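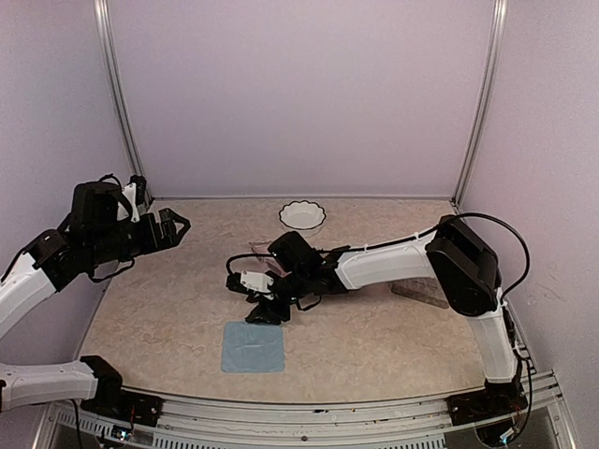 Household manipulation is the branch of robotics concerned with chores done by hand: folding, wiping, sorting, putting things away. It is distinct from single-purpose home machines such as vacuum cleaners and dishwashers, which avoid the problem of grasping altogether. As a field it overlaps with light shop-floor work, in particular packing and kitting, where the objects are similar in size but vary less.

Status

Machines can now do many short chores under controlled conditions. Few can do them in an ordinary home without a person nearby. Most published results come from fixed benches on which one or two arms handle a small set of objects, and success is scored by task. A policy that folds a cloth on one bench may fail on another because the table is a different color or the cloth is thicker.

The Josillow bench survey, last revised in July, lists 405 chore trials by two-arm systems. Of these, 291 were completed without human help. Failures were concentrated in tasks with soft or transparent items, and about half of the failed trials ended at the first grasp.

Difficult materials

Cloth has no fixed shape. Its state cannot be described by a position and an angle, and a fold made at one corner moves the rest of the sheet. Small, thin cloths are also hard to pick up from a flat surface, since two stiff fingers tend to press the fabric down or take up two layers at once.

Clear plastic and glass cause a different fault. Depth cameras read through them or return no value, so the machine has a poor estimate of where the surface is. Eyeglasses combine several difficulties: transparent parts, thin arms that hinge, and lenses that must not be scratched. Putting a pair away in a case requires the arms to be folded, the glasses to be turned the right way, and the lid to be closed without pinching anything — a sequence that most adults complete without looking. 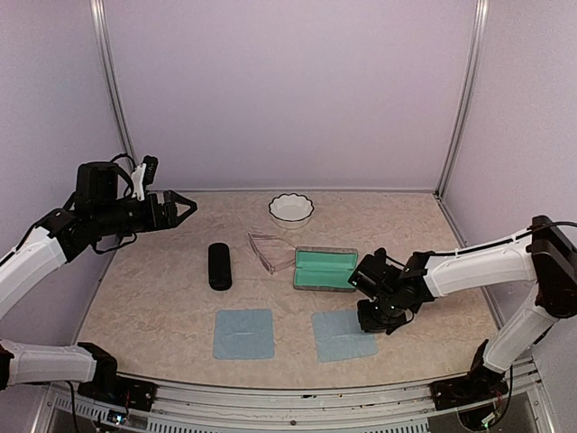

Yetunde Idahosa has objected that this comparison sets the bar in the wrong place, and that a machine taking four minutes over a pair of glasses is still useful to a person whose hands shake too much to do it at all.

Speed is in any case a weak measure for home use. In shop-floor work a slow cycle has a direct cost, and the Ezeani packing line went back to manual case loading for that reason. In the home, the amount of supervision matters more. Hauwa Tijani proposed counting interventions per hour in place of seconds per task, and the Skorkunix trials adopted this measure.

See also

Bimanual manipulation
Deformable object handling
Idetti gripper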